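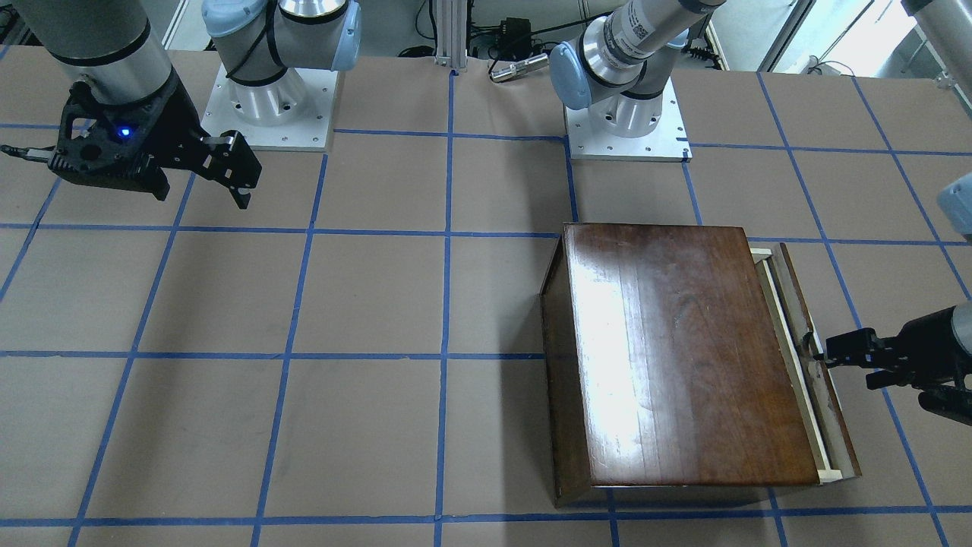

# 5. Getting Around: Routes, Stops and Bad Plans

Most trips go wrong on paper, weeks before anyone packs a bag. Too many stops, too little slack. This chapter is about the day plan - how to draw one up, how to cut it down. Start with a grid. Brown paper and blue tape on a big table will do it, squares a bit uneven, lines a bit slanted, no matter. Days along the top, parts of the day down the side. One square, one thing. If it won't fit in the square it won't fit in the day.

Take the Skoline coast road, which we'll use all through the chapter. Harbour town of Brilusine to the hill village of Akl, 316 kilometres. Looks like a morning's drive. It isn't. Single track after Cukar, lorries, goats, a ferry that stops running in November. Tala Karaki, who planned coach tours on that road for years, allowed two days and still got complaints. Her first version had 5 stops before lunch. Passengers saw the inside of a coach, mainly.

## What you should be able to do by the end

- Work out a real travel time, not the map one
- Tell a fixed stop (ferry, booked meal) from a loose one
- Leave blank squares and defend them when the client moans
- Rewrite a day when the first thing in it falls through

## 5.1 Fixed points first

Put in what can't move. Ferry times. Check-in. The one museum that shuts at noon. Then meals - people forget meals. Only after that the nice-to-haves, and fewer of them then you'd like.

Hotels next. In Cukar a room with breakfast came to 615 for the two nights in Karaki's costings, and the cheaper place was an hour back down the road. Cheaper on the bill, dearer in hours. Write both figures down before choosing. We come back to this in 5.3, with the full costings sheet.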